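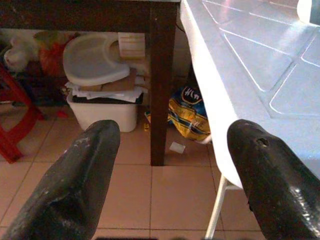

How do I clean a molded white plastic table, and can I keep it next to a wood one?

Posted by Minttu Rautiainen, 31 March 2018

I have a white plastic table, the molded kind with raised ridges on top that make little squares like tiles. It has thin white tube legs. I use it as overflow for the dark brown wooden table in the same room, so the two stand close together on the tile floor. Things have been piling up on the floor underneath as well.

Two problems. First, the squares hold on to dirt. I wipe the table after every meal and the flat part of each square comes clean, but there is a gray line along the ridges that a sponge slides right over. I tried dish soap and then glass cleaner. Neither one did much. Second, the plastic table slides when someone leans on it and the rim knocks against the wood one. There is already a dull spot on the edge of the wood.

I would like to have both fixed before the family comes over. We will be eight at the two tables together. I don't want to buy a new one, this one is only three years old.

Moson

Baking soda and a soft brush. An old toothbrush works but it takes forever on a whole table, so get one of those small nail brushes. Mix the soda with a little water until it is like toothpaste, spread it over a few squares at a time, leave it 20 minutes, then brush along the ridges in one direction and again across them. Rinse with a wet cloth, twice if you see white powder when it dries.

Don't use steel wool or the green side of a sponge. They scratch the plastic and the scratches fill up with dirt, and then you have gray squares as well as gray lines. I did this to a garden chair.

If there are still marks after that, a white eraser sponge will take off most of them. Press lightly. It is a fine abrasive and will dull a shiny top.

For the edges, put felt strips on the wood table where the two meet. Clean the wood first and let it dry or the glue won't hold. Rubber can leave a mark on some finishes, so I would stay with felt on that side.

kendamen_58

just put a tablecloth over both

Sjöberg

Agree with the baking soda. On the sliding, check the feet before you do anything else. Tube legs usually have plastic caps on the ends, and when a cap wears through or falls off the leg slips on tile. Turn the table over and look at all of them. Hardware stores sell rubber ones. Measure the outside of the tube and take the number with you, the sizes are close together and hard to judge by eye.

You will have to clear out what is under there anyway to get the table turned over. Wash the floor where the legs stand while you are at it. Dust under the caps makes them slide too, even new ones.

The dull spot on the wood may only be plastic that rubbed off. Try a damp cloth with a drop of dish soap before you go at it with polish. If it stays dull, the finish is worn and you need a touch-up marker in the right brown. Test it on the underside first.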